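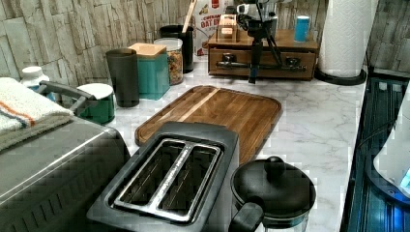
Toaster, board, and the back row. Counter on a Tuesday.

I keep reading that a kitchen counter should hold two things at most. I don't buy it. The Fekete method people want the toaster in a cabinet, and I tried that for 16 days. I eat toast every morning. You can guess how long I kept putting it back.

The one rule I half believe is the one about jars. Cereal in clear glass does get eaten faster at my house, though I suspect that's just me walking past it.

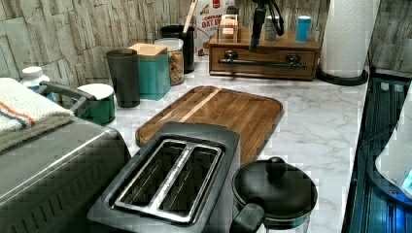
So the toaster stays in front of the cutting board, and the canisters stay along the wall. A drawer organizer was supposed to fix the rest. I'm not convinced it does more than hide things, and then more stuff ends up on top of it. Ask me again in June.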